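Subject: Re: [drondham-bakers] Starter gone sluggish after the move

On a July evening, a list member wrote:

> Hi all, long-time reader, first post in ages. We moved to the other
> side of Drondham last month and my starter has not been the same
> since. It used to double by lunch. Now it gets a few bubbles, sulks,
> and smells like nail polish remover by bedtime. Same flour (the Juhl
> whole wheat), same jar, same spoon even! Feeding once a day, equal
> parts by weight. Is it the water? Should I give up and begin again?
> I have had this one since before my kids could walk and would hate
> to toss it.

Oh no, please don't toss it! I went through the very same thing two summers ago and I was this close to pouring mine down the sink, and it came back fine.

The nail polish smell is hunger, at least it always has been with mine. You say once a day, equal parts, and that's plenty in winter but my kitchen in July is a sauna and the thing eats through its dinner by mid-afternoon. So what looks like a lazy starter may be one that has already gone up and come back down while you were at work. Put a rubber band around the jar at the level you fed it and look for a smear line on the glass above it when you get home. If there's a smear way up high, there's your answer.

What I did was switch to a much smaller bit of old starter at each feeding. I keep 50 grams, add a good deal more flour and water than you're doing, and feed morning and night when it's hot. Took most of a week before it perked up, and for the first couple of days it looked worse, which nearly made me quit. Stick with it. (And save the discard for pancakes, or crackers if you're patient, which I'm not.)

On the water, maybe? I know the hill side of town is on a different supply from us down here, and somebody on this list used to swear by leaving a pitcher out overnight. I tried it and couldn't tell any difference, but my nose isn't great. An easy way to check is to split the starter in two jars and feed one with bottled water for a few days. If they act the same then you can stop worrying about it and drink the rest of the bottle.

The flour I'd look at harder. I love the Juhl and I buy it too, but the bag I got this spring was a lot thirstier than the one before, and my starter went from batter to something like spackle with the same weights. Stiff starter rises slower and you don't see the bubbles so well. Try a splash more water and see. Or mix in some rye! Rye is like espresso for these things. The Zorklow mill shop has it in the small paper bags so you don't end up with a mountain of it going stale, though their hours are a mystery to me.

Before you do any of this, dry some as backup. Smear a thin layer on parchment, leave it till it cracks, crumble it into an envelope, done. I've got an envelope in the freezer and one at my sister's and I sleep better for it.

Oh, and to whoever asked last month about the oven temperature for the Kako pans, I went back through my notebook and I had it at 500 with the lid on for the first half and then turned down once the lid comes off. The bottoms still got darker than I like. A baking sheet on the rack underneath helped a lot. I'd be curious what other people are doing, the little card that came with mine got wet and I can't read it anymore.

Let us know how the rubber band thing goes. And if you do decide you want a fresh start, I've got more discard than I know what to do with and you're welcome to a jar of mine, just write me off list. It's a bit sour but it's very forgiving.

One more thing and then I'll quit, I'm baking banana bread with discard this weekend and I still can't decide between the recipe with the brown butter and the plain oil one from the list archive. The brown butter one is so good but it sank in the middle on me last time.

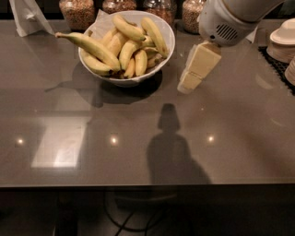 I think I overmixed it, or else the discard was too old and too runny. If anybody has made that one with a stiffer discard, did you cut back on the flour at all? I've been leaving out a spoonful or two and hoping for the best. Walnuts are staying in either way.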